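Courses > Robot Software > Unit 9 > Notes: Cameras, frames and clear objects

Unit 9. Cameras, frames and clear objects

These notes go with the second lab. Read them before you start on the perception node. The code is in the course repository under unit9, and the bench notes from last term are in the same folder.

1. Two kinds of camera

A wrist camera moves with the arm. Its image is only useful to the planner if you know where the wrist was when the image was taken. So every wrist image has to be matched to a joint reading by time stamp. Do not use the latest joint reading. At normal speed the arm can move several millimeters between the exposure and the moment your callback runs.

The chain for a wrist camera is: base to wrist (from the joints), wrist to camera (from calibration), camera to object (from perception). An error in the middle link shows up as an object that appears to shift when only the arm has moved. If you see that, fix the calibration before you touch the detector.

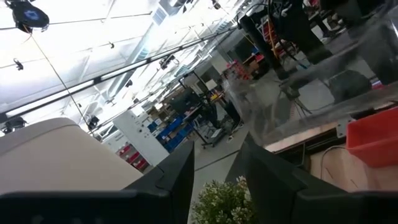 Wrist images also come in at any angle. A detector trained only on upright pictures will lose a lot of objects when the wrist rolls. You can rotate the image by the wrist roll before detection, or you can add rotated pictures to the training set. The lab code does the first. Remember to rotate the boxes back afterward.

The fingers are always in the wrist view, so mask them. The mask depends on how far the gripper is open, and the lab code looks it up from the gripper position. A single fixed mask will either leave finger pixels in or throw away good ones.

2. Clear objects

Most depth cameras do badly on clear plastic and glass. The depth you get is often the depth of whatever is behind the object, or no value at all. Color is not much better. A detector can find an orange basket through the wall of a clear bin and give a good box for it, and the planner will then send the arm straight through the bin.
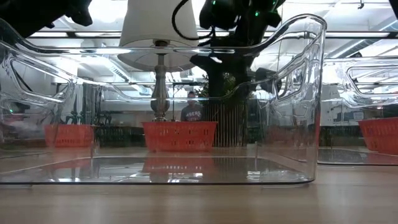
The Rellwood package handles this in two steps. First it segments the clear object from color alone, using rims, handles and highlights. Then it throws out all depth inside that mask and fits a known shape to the outline. The result goes to the planner as a solid box. This wastes some free space inside the bin, but it is safe.

Reflections are the other problem. A shiny tabletop can give you a second, fainter copy of an object below the first. Drop any detection whose fitted position is under the table plane by more than your tolerance. In the lab the tolerance parameter is table_eps.

3. Planning with two arms

When two arms share a table, each one is a moving obstacle for the other. The simple way is to lock the shared region so only one arm may enter at a time. The lock must be released when a plan fails as well as when it finishes. Most of the hangs we saw last term were a missing release in the failure branch.
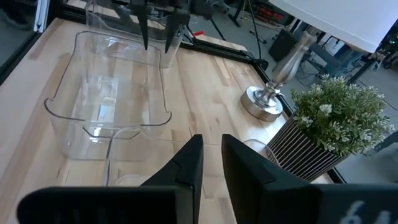 The better way is to plan both arms together, but the search is much larger. Our planner, Masten, stops after 3000 samples and returns the best path found so far. Check the status flag. A path that comes back with status 2 is incomplete and must not be sent to the controller.

Leave extra clearance over rims. A fitted rim height is less certain than a table height, and the approach should come from above until the fingertips are past it.

4. To hand in

Your perception node, your parameter file, and one log of a full run. Write half a page on one failed grasp: which link in the chain was wrong and how you know.

Comments

Thoa Khúc: In section 1, is the rotation done before or after the finger mask? I get black corners in the mask if I rotate first.

Vinh Lò: Mask first, then rotate both with the same matrix. The order is in line 37 of the launch file, but it is easy to miss.

Thoa Khúc: Thanks, that fixed it.

Course desk: Gallora building, ground floor | © Petchrat Robot Software Course | Back to top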